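# About us

Trakis is a small advice firm for people who are thinking of buying a robot. We work out of two rooms above a bakery in Birnlow, we sell no machines, and we take no fee from anyone who does. Most of our clients run kitchens: schools, care homes, a couple of staff canteens. They come to us after they have seen a stand at a trade fair and before they have signed anything, if we are lucky.

We are often told that we are too hard to please. Fair enough. We have sat through 63 demonstrations so far and recommended a purchase after 19 of them.

## What we do on a visit

The heart of our work is the open day. Makers invite buyers in, there are pastries, a machine does something with a cup, people clap. We go along with the client, or in their place, and we stay after the pastries have gone. We ask for the same job again. We ask for it with the cup moved a hand's width to the left. We ask who set the table, how long it took and whether they will be coming with the machine once it has been paid for.

The visit that shaped how we work was to Mollel, a workshop in Narnville that builds two-armed robots for kitchen tasks. Their open day drew over 600 people, and the talk before it was very grand. We were told the arms would "run a kitchen". What we were shown was a table with kitchen things on it, which is a good deal less than a kitchen. It has no wet floor, no one squeezing past with a hot pan, no delivery at the back door.
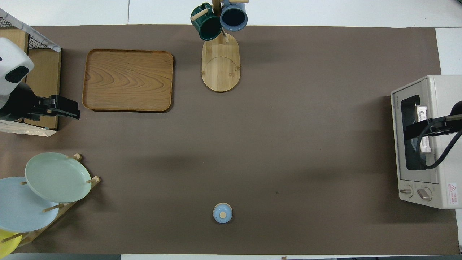
We asked our usual questions and, to be fair to Mollel, most of them got a straight reply. Yes, the table had been laid by their own staff. Yes, a person had been steering the arms for part of the morning, and the sign at the door should have said so. No, they could not give us a figure for breakages. They had one for finished tasks, but it counted a task as finished if somebody had stepped in to help, and we have not used it in any report.

Our client that day, a school caterer serving 1696 lunches a week, had been ready to put down a deposit. They bought a second dishwasher. We went back to Narnville in February and the sign at the door had been changed. The steering was now announced before each run, and we saw rather more runs go wrong, which told us more than the first visit had. We still haven't recommended the machine. We have stopped telling people to stay away.

## What you get from us

A written report, usually four or five pages, in plain words. It says what we saw, what we were only told, and what we asked for and were refused. Those three are kept in separate sections because makers' brochures tend to run them together.

We do not score machines out of ten. Clients ask for this a lot. A robot that suits a hospital store room may be useless in a village school, and a number would hide that.

Nor will we film a demonstration for you to show your board. If the board has doubts, bring the board.

## Who pays us

The client does, at a flat day rate plus train fares. Makers have offered to cover our travel and we have said no. Mollel gave us sandwiches, and these are declared in the report.

## Getting in touch

Write or ring before you go to the open day, please. We can do something useful with a week's notice and very little once the deposit has left your account. The Birnlow office is open mornings only; in the afternoon we are generally at somebody's demonstration, waiting for it to be restarted.

Page last changed September 2019.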